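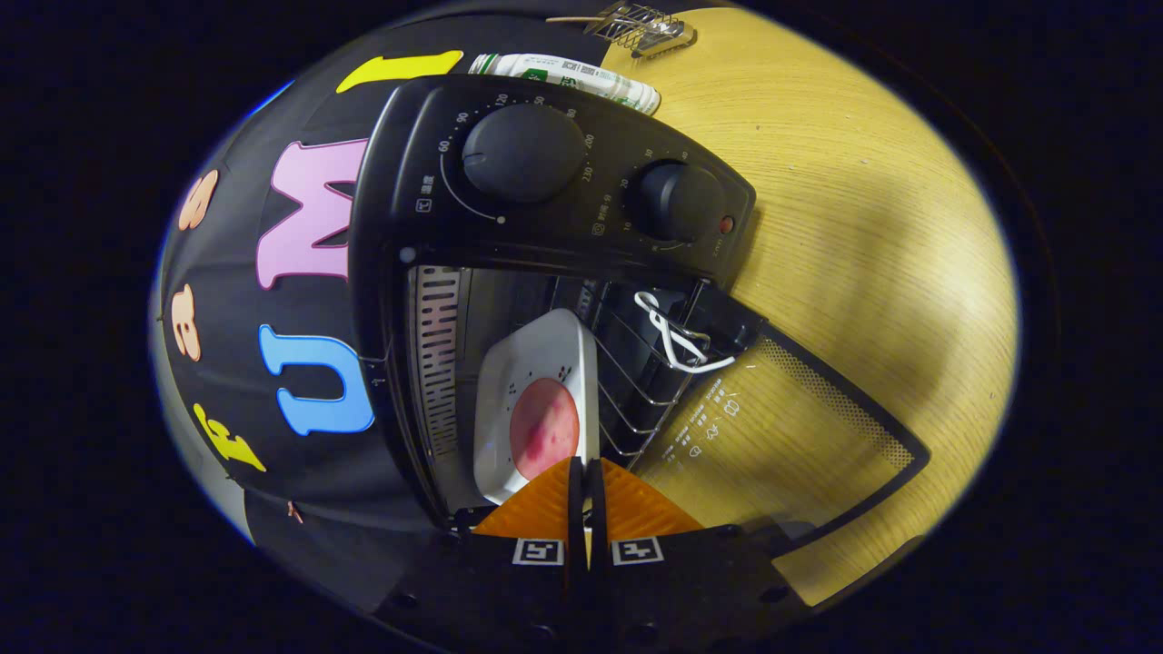 According to one reader, any small oven with a dial will burn the first thing you put in it, and you should write that one off as tuition. She has owned three and says the fourth will be the same. I kept that in mind while I used this one.

Home Kitchen Small Ovens Cookware Reviews A-Z Contact

The oven is the black countertop model sold under the Sondard name. I bought it from Brorndale with my own money, and I went in doubtful. Small ovens get sold on a promise that you'll stop using the big one. I have heard that before and I still have a big one.

Two knobs, and that's your lot. The bigger one on the left is temperature, with 60, 90, 120, 150, 200 and 230 on the scale. Those are Celsius numbers, so if you cook from American recipes you will be doing arithmetic. I taped a conversion card inside a cabinet door and I resent it. The labels printed under the scale are in Chinese with little icons. The icons helped me some. The leaflet in the box did not help at all.

The right knob is the timer, marked 10, 20, 30 and 40. For a tray of roast vegetables that's fine. For anything short it's a guess. I wanted 4 minutes to warm a slice of ham on a plate and ended up using the clock on my phone, same as I would have with no timer.

I put a Munro oven thermometer in there to check the heat. At the 200 setting it took 10 minutes to get close and then wandered above and below. The back ran hotter than the front. Toast came out two colors until I started turning it halfway through. Cookies did better than I expected, I'll give it that, and a frozen pot pie came out properly brown on top.

The door drops down in front, so leave room for it. My counter is shallow and the open door eats most of it. I would have liked more space to set down something hot.

The wire rack is plain chrome with bars running one way. Small things tip between them, so use a plate or a pan. Check that the plate is oven safe, and measure it too, as two of my everyday ones were too wide. There's a bent wire lifter that hooks onto the rack for pulling it out. I expected to throw that in a drawer and forget it. I use it every time. It does feel thin with a full dish on the rack and I keep a mitt on my other hand.

Cleaning is a chore. Grease finds the slots in the side wall and a cloth won't reach into them. An old toothbrush gets most of it.

I also tried the Totelora, which costs more and has a timer you can set by the minute. It heats no more evenly. If short cooking times matter to you, pay the difference. If you mostly reheat and bake small batches, the Sondard will do, once you learn where it runs hot.

And yes, I burned the first thing. Garlic bread, 3 slices.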